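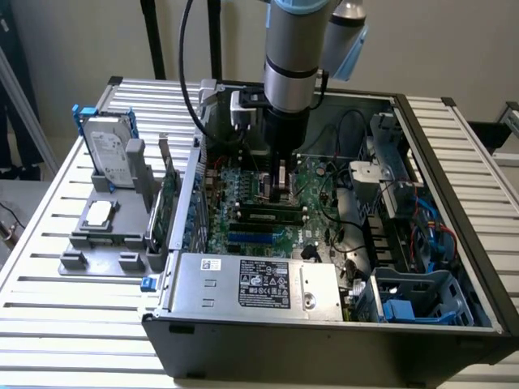 Robot Learning Lab, Unit 4 handout
Collecting demonstrations: computer disassembly
Notes by Juniper Montoya, revised 6 April 2023

Last unit covered how a policy is fitted to recorded motion. This one covers where the recordings come from. Our task is taking parts out of a desktop tower: memory module, expansion card, hard drive, processor. The tower lies on its side with the panel off, and parts go in the gray printed tray to its left.

Terms

Episode: one recording, from the start pose to the release of one part.
Demonstration: an episode in which a person guides the arm.
Wrist view: images from the mount just above the gripper.

Procedure

1. Check that the tower and tray are on their tape marks.
2. Write the part name and your initials in the log before you start.
3. Bring the arm to the start pose and begin recording.
4. Guide the gripper to the part. Slow down inside the case, where the thin wires can catch on a finger.
5. Close, pull straight out, and place the part in its slot.
6. Stop recording only when the fingers are open and clear.

Keep failed grasps. Label them "fail" and go on to the next episode. If you bump the case, label it "moved" and go back to step 1.

Vary the start pose between episodes. The March set had 541 episodes, and most began from nearly the same position. The policy trained on it did poorly whenever the arm started farther to the right. The target for this term is 650, with 31 from each student pair.

Memory modules are the hardest part. The fingers have to come down in line with the slot, and a small tilt will jam the module. Yufang Lü's notes on grip force are in the Tirnix folder.

Before the next class

Read sections 1 and 2 of the course reader. Record five practice episodes and bring the log sheet.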